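Automation in the Sample Room: Notes After the First Year

I have been responsible for the sample room at Werkness since before the Alteo system was introduced, and several colleagues at other sites have asked me to set out what has changed for the staff. The views expressed are my own.

Before the change, two people on each shift carried, logged and shelved every retained sample by hand. We hold around 3000 at any time. The Alteo unit now reads the labels, assigns a storage position and moves the racks in the main store. Chaltu Gudeta, who previously spent most of her shift on the log, now reviews the exceptions the system cannot resolve. She received 12 days of training, and her job grade was revised in December.

Some tasks remain manual. Bottles that do not fit the standard rack are kept in the small refrigerator and placed there by the person on duty.

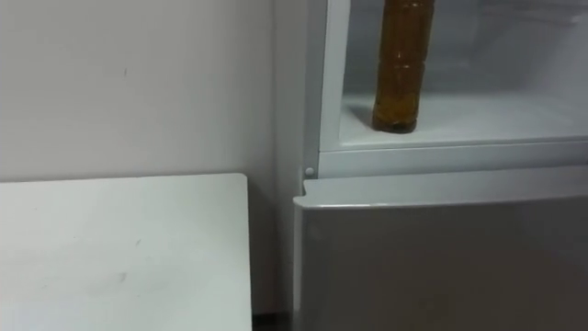 Page last changed: 24/01/2025

The tall amber-brown bottle standing in the upper compartment belongs to this group. Items of this kind are entered at the terminal in the corridor, and the entry must be made before the next shift begins. Kalevi Lindqvist has asked that the manual register be kept in the same format as the automatic one, and I support that request.

The effect on staff has been mixed. Lifting and walking have been reduced considerably, and the number of complaints about back strain has fallen. On the other hand, Ruby-Lee Tipoki has pointed out that newer employees no longer learn the collection by handling it. When the system stopped for most of a shift last year, only three of us could find a sample without the screen. We have since begun a monthly exercise in which the unit is switched off for two hours.

No positions were removed. One vacancy was left unfilled, and management should have explained that decision to the shift teams earlier than it did.

The Morkov building will receive the same system next. Questions from staff there may be sent to Celeste Coelho, who is preparing the training schedule.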